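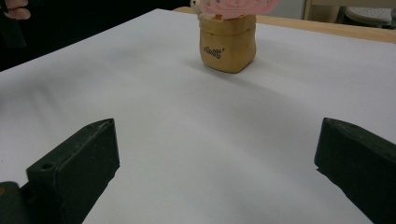
Ruth Staniforth asked, before we'd even got the minutes open, whether the finger pads are going to be redone or if we're living with them as is. Fair question. Moved it to top of the list.

Brurnholm shared workshop, gripper build group
August meeting, start 7:10 pm
Present: Jaxon Kennedy (notes), Ruth Staniforth, Ivan Pylypenko, Sushil Tripathi. Roy Ellwood joined by phone, bad line.

Last minutes
Ok'd. One fix, Ivan did NOT agree to buy the filament, he agreed to look up prices.

1. Finger pads
Long one. Ruth wants softer pads, thinks the printed ones slide on anything with a curve. Sushil says the pads are fine and it's the linkage, too much play at the pivots so the two sides don't close square. Tried squeezing by hand at the table, could feel the wobble. Roy says do both but one at a time or we won't know which one helped. Agreed.
- Ivan to try thinner washers at the pivots first
- Ruth to cut pads from the rubber sheet, two thicknesses
- no reprinting till thats done

2. Handle
Jaxon's hand cramps after a while. Sushil has no problem but Sushil has big hands. Ivan suggested moving the trigger back 12 mm, Ruth says that runs into the cable. Left open. Jaxon to mock one up in cardboard before anyone touches the CAD.

3. Test objects
List has got silly. Everyone keeps adding stuff from home. Ruth wants a short fixed set so runs can be compared from one meeting to the next, everything else goes in the "extras" box. Roy wants more soft things. Sushil wants things with a handle, or a rim. Agreed the fixed set should have something stiff, something squashy, something with an awkward shape, something that tips over easy.

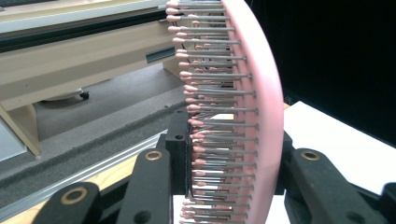
Where the object gets grabbed also needs writing down, not just whether it was held. Middle, low end, by the edge. Last month's sheet only says yes or no and we can't tell anything from it. Ivan to add a column. Also a column for which pads were on, once there's more than one kind.

Lift test stays the same, pick up, hold, set down, let go. Roy asked about weight. Upper limit for now is 600 g, nobody to go over that till the pivots are sorted.

4. Arm
Not started, not starting yet. Ivan keen to get going on the motor side. Ruth reminded everybody we said hand-held first, arm second, and that was Ivan's idea. Ivan says yes he knows. Back on the agenda when the linkage is done.

Roy has a controller board from the old Gramano project he can bring in. Might be dead. Will check it on his own bench before it comes near ours.

5. Money
$400 in the pot. Approved $70 for hardware, that is washers, screws, threaded inserts, one more rubber sheet. Pliltadau quote for machined fingers came back way too high, dropped. Ivan still owes us filament prices. Receipts to Sushil, paper or a phone pic, not "I'll tell you later".

6. Files
Three folders all called final. Sushil will merge them. Please dont save anything to the old drive until he says so. Ruth's drawings have the right hole spacing, Jaxon's are out of date, use Ruth's.

7. Anything else
Drill press chuck key missing again. If you have it bring it back.
Bench by the window needs to be clear by 9 on meeting nights, the next group has been asking.
Roy dropped off the call somewhere in item 5, Jaxon to text him what we decided.

To do
Ivan: washers, sheet columns, filament prices
Ruth: rubber pads
Jaxon: cardboard handle, text Roy
Sushil: folders, receipts
Roy: check board

Closed 8:50 pm. Next one same time, Ruth has the key.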